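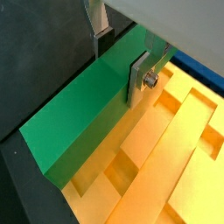
Dovby 是一个在共享工坊里搭起来的单臂装配工位，任务是把彩色块件逐个取出，装到一块黄色底板上。本仓库存放工位的装配说明、控制脚本，以及用它录下的操作数据。手指属于易损件，设计时优先考虑拆换方便，抓取面做得平整，其余部分怎么省事怎么来。近侧手指的侧面、指尖稍上的位置有一颗内六角螺钉，螺钉头朝外，抓着绿色长条的时候也能看清它有没有退出来。每次开录前请先看这颗螺钉。手指松动后，腕部相机里的画面变化很小，末端位置却已经偏了，这种偏差事后很难从数据里剔除。

版本与维护

当前版本发布于2022年7月7日。维护人为 Lorna Evangelista，问题和补丁请提交到仓库的问题列表，附上日志和片段编号。只说“抓不住”而没有日志的报告会被直接关闭。

仓库内容

arlow/ 运动控制与夹爪控制。Arlow 是我们自己写的控制层，输入为末端目标位姿和夹爪开度，输出为关节指令。
xiao/ 记录程序。Xiao 负责给各路图像和关节状态打时间戳，并写成片段文件。
fixture/ 底板、块件和围挡的尺寸图，附修改记录。
calib/ 相机内参、相机到基座的外参、夹爪零点。
episodes/ 录制的片段，每个片段一个目录。
notes/ 调试笔记，格式不统一，仅供参考。

工位由来

工位建在 Barnska 工坊靠墙的一张工作台上，去年12月开始动工。最初的版本没有围挡，块件一旦被碰歪就会滑到机械臂够不到的地方，一次录制往往要中断好几回。加上深灰色的侧壁之后，块件的活动范围受到限制，重新摆放也快得多。代价是夹爪在靠近侧壁时可用的姿态变少，规划器经常给出绕远的路径。Arlow 里为此加了一个壁面余量参数，默认值为12毫米。

余量调得太小会刮到侧壁，调得太大则靠墙的块件抓不到。我们没有找到对所有块件都合适的数值，目前的做法是保留默认值，把摆放位置往里收。

装配任务

底板顶面开有两条平行长槽和两排方孔。块件有绿色长条、蓝色长条、红色件和紫色件。长条的外形简单，难点在于对齐；红色件和紫色件带有伸出的部分，抓取点的选择会影响后面能不能顺利放入。

一个标准片段包含下列阶段：

回零。机械臂移动到起始位姿，夹爪张开。
接近。末端移动到目标块件上方，保持夹爪朝下。
抓取。夹爪闭合，读取电流，判断是否夹到东西。
转移。抬升后移到底板上方。
对位。在目标位置上方做小幅修正。
下放。沿竖直方向下降，接触后减速。
松开与撤离。夹爪张开，末端上抬，片段结束。

绿色长条可以横着夹，也可以竖着夹。竖着夹时下端离手指远，夹持面上一点点转角都会在下端放大，对位阶段需要更长的修正时间。
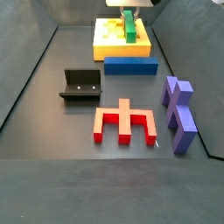

下放阶段的速度上限单独设置，写在 arlow/limits.cfg 的 descend 一节，与转移阶段无关。调试时曾经把两者合并成一个参数，结果是转移慢得难以忍受，或者下放时块件顶住孔沿后夹爪继续往下压。分开之后这两个问题都没有再出现在日志里。接触判断用的是关节电流的变化量，阈值按块件分别给出；换了手指或者重新做过零点以后，阈值需要重测。重测脚本为 calib/contact_probe.py，运行前请把底板上的块件全部取走。

硬件要点

手指为金属件，两指形状不同，安装时不能互换。装反之后夹爪仍能闭合，但抓取面错位，绿色长条会被夹斜。
夹爪外壳体积较大，腕部相机的画面有相当一部分被它占住。训练时是否裁掉这部分由使用者决定，发布的图像一律不裁剪。
围挡和台面均为哑光深灰色，目的是减少反光，便于按颜色分割块件。表面有擦痕和污迹，灰尘也会在画面里形成浅色小点。我们不做修图。
底板不用螺钉固定，靠自重和台面摩擦。每次换底板后都要重新标定位置。
线缆从夹爪上方走，扎带不要收得太紧，否则腕关节转到极限附近时会拉扯接头。

标定流程

先做夹爪零点，再做腕部相机，最后做外部相机。顺序颠倒会导致后一步使用旧的零点，误差不大，但会混进整批数据。

夹爪零点：运行 calib/zero.py，按提示让两指轻轻合拢，等待读数稳定后确认。
腕部相机：把标定板平放在台面上，运行 calib/wrist.py，末端会自动走完预设位姿。过程中不要扶标定板。
外部相机：运行 calib/fixed.py。支架被碰过就必须重做，哪怕看上去没有移动。
底板位置：运行 calib/board.py，在画面上依次点选底板顶面的四个角，程序给出底板相对基座的位姿。

重投影误差超过门限时脚本会拒绝保存。请不要改门限，应检查标定板是否翘曲。 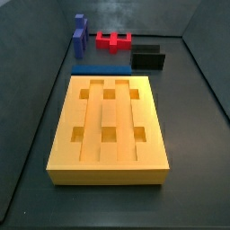 底板位姿的估计依赖外部相机，质量取决于视野里有没有遮挡。正式录制前应先让机械臂退到画面以外，采一张静止帧作为参考，存为片段目录下的 ref.png。合格的参考帧应当像工位现在的样子：画面里没有机械臂和夹爪，底板四边完整，两条长槽和六个方孔都能看清，蓝色长条在底板远侧并与远侧边缘平行，红色件平放在更靠后的位置。远侧一排方孔由于透视显得更小，角点检测在这一排更容易出错，所以 board.py 只用底板外轮廓求解，方孔仅用来核对方向。黑色件不参与装配，在标注里归入“其他”。

摆放规则

块件的初始位置由脚本随机给出，再由人手摆放，因此存在误差。脚本输出的是目标位置，写入 meta.json 的 layout 字段；实际位置以参考帧为准。两者不一致时不要改 layout，保留原样即可。

红色件和紫色件允许平放，也允许竖立，朝向不限。长条允许叠放，叠放的情况需要在 meta.json 里标记 stacked。黑色件的位置不作要求。

数据规模

已发布的片段共145个，其中91个标记为成功，其余标记为失败或中止。失败片段一并发布，没有单独放到别的目录，读取时请按 outcome 字段筛选。

成功的判定标准是：松开之后块件留在目标位置，且末端撤离时没有把它带出来。块件放进去但倾斜的情况按失败处理。判定由录制者当场完成，没有第二人复核，个别片段可能存在争议。

片段目录结构

meta.json 片段编号、块件、布局、结果、标定版本、备注。
wrist.mp4 腕部相机视频。
fixed_a.mp4 外部相机视频。
fixed_b.mp4 第二路外部相机视频，部分片段缺失。
joints.csv 关节角、关节电流、夹爪开度。
ref.png 录制前的参考帧。
events.csv 阶段切换的时间点，由 Xiao 自动写入。

joints.csv 的采样率为100赫兹。视频帧率由相机决定，与关节数据不同步采样，对齐时请使用时间戳，不要按行号插值。events.csv 的阶段切换时间来自控制层，比画面里看到的动作略早，差值为指令下发到电机响应之间的延迟。我们没有对它做补偿。

使用方法

安装依赖后，在仓库根目录执行 python xiao/check.py episodes，程序会逐个检查片段是否完整，并列出缺失的文件。读取数据的最小示例在 xiao/read_demo.py。若只需要腕部视角，可在读取时传入 views=wrist，能省去大部分解码时间。

在自己的工位上录制时，先复制 arlow/site_template.cfg，改名后填写基座高度、围挡内侧尺寸和相机序号。壁面余量建议先用默认值跑通再调整。首次运行务必使用 dry 模式，末端会停在底板上方的安全高度，不执行下放。
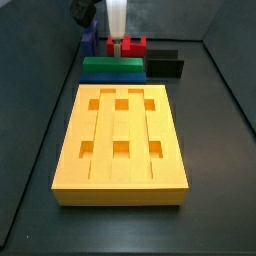 夹爪压在块件上时若没有夹住，程序会怎样处理？

控制层先比较夹爪开度与该块件的登记宽度，差值超限就判为未夹到，随后末端抬升并重新接近一次；第二次仍未夹到，片段以中止结束，outcome 写为 aborted。抬升前夹爪会先张开，避免把旁边的块件一起带起来。重试过程完整保留在视频和 joints.csv 里，events.csv 中对应的阶段名为 retry。

已知问题

紫色件在不同光照下颜色偏差较大，有时接近深蓝，按颜色阈值分割时容易与蓝色长条混淆。建议结合轮廓判断。
黄色底板靠近光源的一侧容易过曝，槽底和顶面的亮度接近，边缘检测不稳定。
绿色长条靠近手指时，绿色会映在金属表面上，分割结果会多出一小块。
早期片段的 fixed_b.mp4 时间戳存在跳变，Xiao 后来改了写盘方式，旧片段没有重录。
块件叠放时，登记的高度只考虑单个块件，接近阶段的下降终点需要手动填写。
靠近侧壁抓取时，规划器偶尔会报无解。把块件往里移一点即可，暂时没有改规划器的计划。

适用范围与限制

数据适合用来做小规模的模仿学习实验、接触检测和颜色分割的调试。所有片段来自同一个工位、同一只夹爪和同一块底板，光源位置也基本固定，训练出的模型换到别处多半需要重新采集。请不要用它来比较不同夹爪的性能，数据里没有对照。

块件的摩擦系数和重量没有测量。fixture/ 里的尺寸图是设计值，成品有偏差，孔和块件之间的实际间隙请自行用卡尺量。

安全

机械臂通电时手不要伸进围挡。摆放块件之前按下急停，摆完退开再复位。dry 模式下电机同样有力矩，上述要求不变。共享工坊里人来人往，离开工位时请断电并把急停保持在按下状态。

修改记录

壁面余量改为配置项，不再写死在代码里。
下放速度与转移速度分离。
接触阈值按块件给出。
check.py 增加对 ref.png 的检查，缺少参考帧的片段会给出警告，不会报错。
meta.json 增加 stacked 字段，旧片段默认值为 false，未逐个核对。

待办

为紫色件补充竖立状态的抓取点。
给 board.py 增加自动角点检测，目前手动点选的方式保留。
重写 notes/ 里关于线缆走向的那一篇，内容对应的是旧支架。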